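The Quiet Business of Gray Paint

By Hashini Gamage

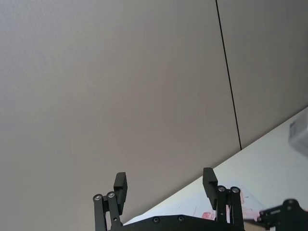 Gaetano Fontana has been mixing house paint in Petcombe since he was old enough to reach the counter, and he says more people ask him for gray than for any other color. They come in with a page torn from a catalog, or a phone picture of a sister's living room, and they ask for that one. He asks which way their windows face. Most of them have to think about it.

Gray was not always an easy sell. When Fontana's father ran the shop on Debnath Street, the big sellers were cream, a yellow called Buttermilk, and a green that went on kitchen walls all over town. Gray was for porch floors and basement steps. You bought it in one shade and you didn't talk about it much.

The shop now stocks cards for 619 colors, and Fontana keeps the grays in their own rack by the door. Some lean blue and some lean green. A few have enough red in them that they look almost pink next to a white trim. On the card, under the store lights, two of them can look like the same paint. Put them up in a bedroom in April and you would never mix them up.

The reason is simple enough. A strong color stays close to itself in most kinds of light. A gray has so little color in it that whatever is nearby takes over. North light pulls it toward blue. Late afternoon sun warms it. A lawn outside a big window can throw green on the ceiling, and a red brick wall across the alley can turn a whole room a little rosy for an hour a day. Bulbs matter as well. Fontana has had customers bring back paint they swore was mixed wrong, and when he drove over to look, he found they had changed the lamps.

He now tells people to paint a sample board, not the wall. A sample on the wall sits next to the old color, and the old color changes how you see it. He gives them a piece of white board, has them put on two coats right up to the edges, and tells them to carry it around the house for a few days. Stand it up by the window. Stand it in the darkest corner. Look at it at breakfast and again with the lights on at night.

I did this in my own apartment last winter. I had picked a gray called Pridwood from the card and felt sure about it. On the board, in my hallway, it looked like wet cement. I ended up with one that is two steps lighter and has a bit of yellow in it, a shade I had passed over in the store because it looked dull. My neighbor thinks the hall is white. I have stopped correcting her.

Finish is the other half of the question, and it gets less attention than it should. The same gray in flat and in semigloss can pass for two colors. Flat paint has very little shine, so the light spreads out and the wall looks soft. It hides dents and old patches well. It also holds on to fingerprints, and if you scrub at a mark you can leave a shiny spot that is worse than the mark. Eggshell and satin are easier to wipe. Semigloss is easiest of all, but on a large wall it shows every bump, every roller line, and every place where somebody once hung a shelf and filled the holes in a hurry.

Fontana's rule is flat on ceilings, eggshell in living rooms and bedrooms, satin in halls and kitchens, semigloss on doors and trim. He will bend it for a customer who has a good reason. He won't sell semigloss for the walls of an old plaster house without a short talk first.

The town itself has gone gray in places. Drive down Debnath Street and you will see the old bank, now a dental office, in a medium gray with black window frames. The row houses past the rail crossing used to be four different colors and are now four different grays. Some people in Petcombe don't care for it. At the public meeting about the new library, one man stood up and said the plans looked like the inside of a filing cabinet. The library was built anyway, and the reading room is painted a pale, warm gray that gets good light until the middle of the afternoon.

Landlords like gray for practical reasons. It goes with most furniture, it photographs well for listings, and it can be touched up between tenants if the same can is kept. That last part is where things go wrong. Paint in a half-empty can changes as it sits, and paint on a wall fades. A touch-up that matches on the day can show as a patch a year later. Priltton, which manages rental buildings on the north side of town, gave up on touch-ups and now repaints whole walls from corner to corner. The work takes longer and uses more paint, but there are fewer complaints.

Corner to corner is good advice for anyone. The eye forgives a small difference in shade where two walls meet, because the light falls on them differently to begin with. Two walls painted from the same can on the same day will seldom look the same from the doorway. In the middle of a wall, though, even a slight change shows.

If a room takes more than one gallon, pour all the cans into one large bucket and stir them together before starting. Painters call this boxing. Mixing machines are good these days, but small differences still get through from can to can, and gray is the color most likely to give them away. Keep a little of the mixed paint in a glass jar with a tight lid. Write the name, the finish and the room on a piece of tape and stick it to the side.

As for what comes after gray, Fontana has noticed more people asking about browns, and a few about the old kitchen green. He found his father's formula for it on an index card in the back office, written in pencil, and worked it out again using modern colorants. It took him eight tries. He has sold around a dozen gallons so far, mostly to people who grew up with it.

His own house is white inside. His wife picked it.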